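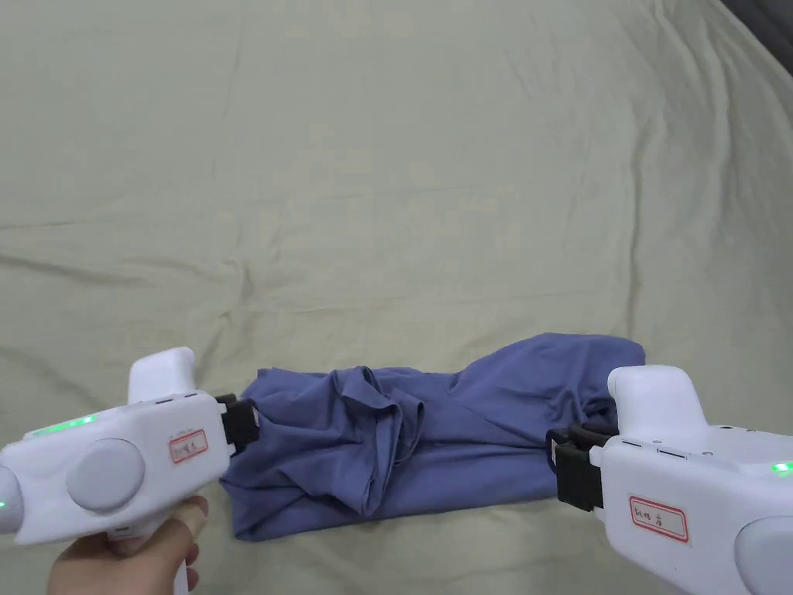 About Jeveck

Hello! I'm Naledi Moodley, and I run Jeveck with my business partner, Elżbieta Sobczak. We make and hire out hand-held gripper kits for people who want to teach robots how to do household jobs. You hold a gripper in each hand, you do the job yourself, and the kit records how your hands moved. Your robot team gets the recordings at the other end.

How we got going

Elżbieta and I met at a packaging firm called Restia, where I did the customer side of things and she mended whatever the rest of us had broken. She'd been building grippers at home in the evenings (her spare room was impassable) and one February she handed me a pair and asked me to fold a tea towel. It took me ages. I dropped it, swore a bit, picked it up again, and by the end of the evening I was hooked! We gave in our notice a few months later and took a small unit with terrible heating, and we're still in it.

What we offer

Our main kit is the Tonis. You get a left gripper and a right gripper, a charger, a carry case and a printed guide that Elżbieta wrote and I then rewrote with shorter words. You can buy it outright or hire it for a minimum of 6 days. Most people hire first and I think that's sensible, because you really do need to have a go before you know whether it suits your project.

If you'd rather not do the recording yourself, there's our Atinga service. Send us your list of tasks and we'll do the folding, rolling, sorting and stacking for you, in batches of 200 recordings. We check every one by eye before it goes out, and if one's no good we do it again at our own cost. The biggest order we've had was for 212, as the customer wanted a few spares, and we were very happy to oblige.

Why we love laundry

Cloth is what we get asked for most, and it's the work I enjoy most too. A mug stays mug-shaped whatever you do to it. A T-shirt has its own ideas! Pinch it a little too far in and the middle bunches up, pull too hard and you've got a twist to sort out before you can carry on.

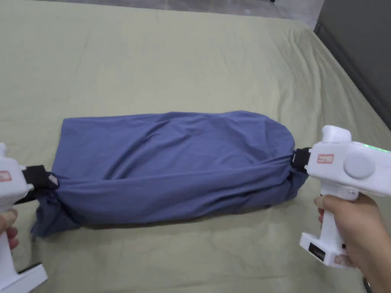
We like to have both ends held before anything gets moved, and we ask new recorders to go slower than feels natural. Your hands want to rush once you've got the knack, and a rushed recording is a pain to use afterwards. I still have to remind myself, and I've been doing this longer than anyone here apart from Elżbieta.

Training and visits

Every new customer gets a 20 minute call with one of us, included in the price. Bring your silly questions, we've had all of them. You're also welcome to come and try the grippers at our unit before you order, though do ring ahead, as it's a tight squeeze and I'd like to have the kettle on.

Getting in touch

The contact form comes straight to me, and I answer in the mornings. Anything very technical I pass across the desk to Elżbieta, who'll write you a much longer reply than I would.

Page last updated 26 August 2022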